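Raptis 90 Dry Cabinet Dehumidifier

By Rommel Padilla, Plallora Equipment Desk
August

The Raptis 90 is a desiccant dehumidifier for closed storage cabinets, instrument cases and small record rooms. It runs without a compressor or refrigerant and keeps working at low air temperatures, where coil units tend to ice up. The housing is powder-coated steel with a hinged front panel. Mounting holes are on the back and the left side.

Moist air enters through the lower grille, passes over a slowly turning silica gel wheel and leaves through the upper outlet. A small heater dries the wheel on each turn. The damp exhaust leaves through a separate port and must be ducted out of the cabinet.

Ordering

Order number 349 covers the standard unit with power cord, exhaust collar and wall bracket. Order number 194 is the replacement wheel. Wheels are sold sealed and should stay sealed until fitting.

The humidity setting is held in memory after a power loss. Earlier units with the round dial do not have this feature and cannot be upgraded — the control board has a different connector.

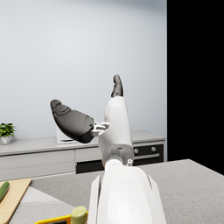 Installation

Mount the unit upright, with the exhaust port clear of the cabinet wall. Use smooth rigid duct where possible. Long runs of flexible duct collect water at the low points, so slope the run down and away from the unit.

Place the sensor at mid height, away from the upper outlet. A sensor mounted in the dry air stream will read low and shut the unit off early.

Maintenance

Clean the intake filter every 1,000 operating hours. Wash it in plain water and let it dry fully before refitting. Inspect the wheel seal at the same time. A worn seal lets exhaust air back into the cabinet, and the usual sign is a unit that runs all day without reaching its setting.

Parts and service questions go to Fotis Galanis at the Drirkside counter. Orders received after noon on Friday ship the following week.

Shares: 3 | Comments: 0

© Plallora | Contact | Back to top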